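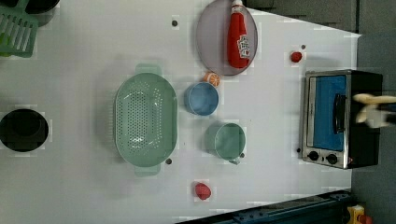
A colander is a bowl that somebody filled with holes on purpose. You would not want to eat soup out of it. But tip a pot of noodles into one and the water runs out of the bottom while your dinner stays put. The green one on the table is a toy, and it has the same rows of little round holes as the one in a grown-up kitchen, plus a handle at each end. Real colanders get two handles because a pile of wet noodles is heavier than it looks, and noodles on the floor taste like floor.

So how big should a hole be? Smaller than the food, bigger than a drop of water. Peas need small holes. Potatoes don't much care. Rice is a terrible customer and usually asks for a sieve, which is a colander's fussy cousin made of fine wire mesh.

Now for the toaster oven. A real one has thin bars inside that glow orange when electricity pushes through them. The heat browns the top of your cheese toast, and the glass door lets you stand there and stare at it. Staring does not make it cook faster. My niece Benedetta Fontana tested this in July, with 2 slices of bread and no patience at all. A toy oven has no glowing bars, so you can bake a strawberry in it for 89 hours and it will come out exactly as done as it went in.

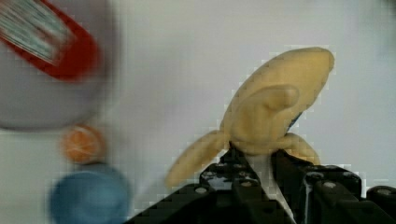

Mugs are next. What makes a mug a mug and a cup a cup? Mostly the handle. Hot cocoa warms up the sides of whatever it is poured into, and the handle sticks out far enough to stay cooler than the rest. Cold juice doesn't bite, so a plain cup will do.

Plates have a secret too. Look at the edge of one and you will probably find a rim that curves up a little. That is a very short wall, built to stop gravy from leaving. It works well on gravy - and less well on peas, who are good at rolling.

Try this at home: hold a colander under the faucet, then a plate, then a mug. Do it over the sink, please.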